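The long table at Zurcombe

How a hillside town buried an old war by arguing over the minutes

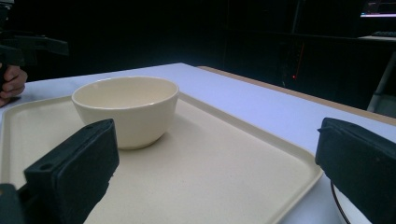
For two years the people trying to end the fighting in the Zurcombe valley could not agree on where to sit. The army's delegates wanted the governor's residence, the hill militias wanted a tent on the ceasefire line, and the mediators, led by the tireless Wulan Lau, wanted anywhere with a roof and two exits. They settled on the canteen of a disused cement works, and I have come to think it was the best decision anyone made in the whole business. A canteen has no head of the table. Generals queued behind schoolteachers, everyone carried the same sort of thing back to their seat, a cream bowl on a big beige tray, and it is very hard to look like a conqueror while you are doing that.

I went up in July to find out why this truce has held when the four before it fell apart, and I came home far more hopeful than I left. The Pruritz road, which used to be mined along most of its length, now has a bus on it. It leaves at six in the morning, it is always full, and the driver plays the radio so loudly that the goats get out of the way before they see him. I loved every mile of it.

The figures are modest by the standards of the world's big wars, which is one reason so few outsiders have followed them. The final agreement runs to 66 clauses. Under it, 2,000 fighters handed in their weapons over a single winter, and 193 prisoners walked across the Kwok bridge in both directions, some of them after nine years away. People in the valley can tell you who was at the front of the line that morning, what the weather was doing and which of the prisoners' mothers had brought a coat in the wrong size.

What fascinates me is how dull the best parts of the agreement are. Clause after clause deals with grazing, school timetables and who mends the pump at Drostov. Earlier deals opened with grand passages on sovereignty and then collapsed the first time a cow crossed the line. Lau, who spent the early part of her career settling fishing disputes, began with the cows.

"I asked each side to bring me their smallest complaint," she told me, over the phone from her office, with a kettle screaming behind her. "They were insulted. Then they couldn't stop. We had three weeks on fences alone, and by the end of it they knew each other's voices."

She kept the minutes public too, and this was the bold part. Every evening a summary was read out on local radio in both languages, complete with the rows. Aiman Ong, then a junior officer on the army's side and now deputy head of the joint patrol, remembers hearing his own outburst about a culvert broadcast to the entire valley. His aunt rang him about it.

"She said I was right about the culvert and wrong about the shouting," he said. "I had to go back in the next day knowing that everybody's aunt was listening."

Ong's patrols are the thing I would most like other peacemakers to come and see. Each one is made up of equal numbers from the army and the former militias, and they travel in the same vehicle. There were plenty of sceptics in the capital who expected a shooting within the month. Instead there has been a long quarrel about whose turn it is to drive, still unsettled when I left, and a very respectable football team.

None of this means the war is neatly over. The upper villages still have no clinic, the land court is badly behind, and there are families who will not speak to Ong's men whatever badge they wear. A small faction above Drostov never signed and still puts out angry leaflets. The amnesty is sore too, and it should be. I met a widow who listens to the radio summaries only so that she can write in to object to them, and her letters are read out in full.

But the review meetings go on every spring, in the same canteen, with the same queue. The next one will take up the land court, and Lau expects it to be dreadful. Ong has already put in his papers on water rights, which come to more pages than the ceasefire did, and he was keen to show me the section on culverts. I read all of it on the bus down, with the radio going and a crate of apricots on my feet.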